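Search the archive Go

Subject: Re: [bimanual-users] Gripper stops and won't let go, no error

On a Rirkura list member's advice, I turned on the verbose log before replying, so I can now be confused in much greater detail.

> We see this on both of our arms with the Baert driver. The
> gripper closes, force climbs, then the state goes to HOLD and
> stays there. Open commands are accepted and ignored. Does
> anybody else get this, or is our wiring cursed? E-stop clears
> it, but then the arm sags onto whatever is underneath.

Your wiring may well be cursed, but we get it too, on the pen case task. Two arms, one case, lid open, pens in and out. We picked it in May as the easy one to warm up on.

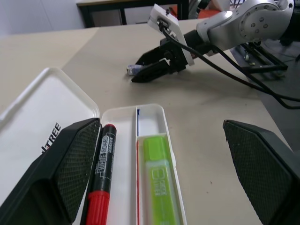
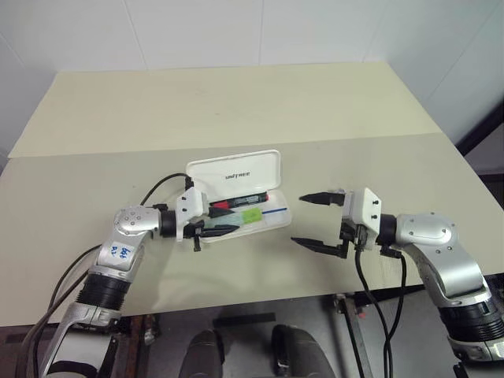 Out of 1000 cycles overnight, 47 ended in HOLD. All but 4 of those were on the left arm. The Andumero controller logged every one as "grasp complete," so the morning report was glowing and the arm had been squeezing the same pen since 2 a.m.

As far as I can tell, the driver waits for the finger position to settle before it will take a new target. The finger pads are soft, so if you grab something at a bad angle the reading creeps and never settles. The open command sits in the queue, politely acknowledged, forever. Lowering the closing force made it rarer for us. Widening the settle window made it rarer again and introduced a new habit of dropping things.

On the sagging: please don't use the e-stop to clear this with a hand anywhere near the table. Ours dropped far enough to pinch, and the brake on that joint had passed its check the same week. We now prop the forearm on a foam block, stand back, and then cut power. Slow and undignified, but I still have the usual number of fingers.

What I'd like to know from you:

- driver version, and whether you updated the gripper firmware separately
- does it happen with one arm powered off?
- is your sag on the elbow, or higher up?

I've opened a ticket with Forkivance. The first reply asked if I had tried restarting it. I have attached the log, all 4 parts, and will post whatever comes back.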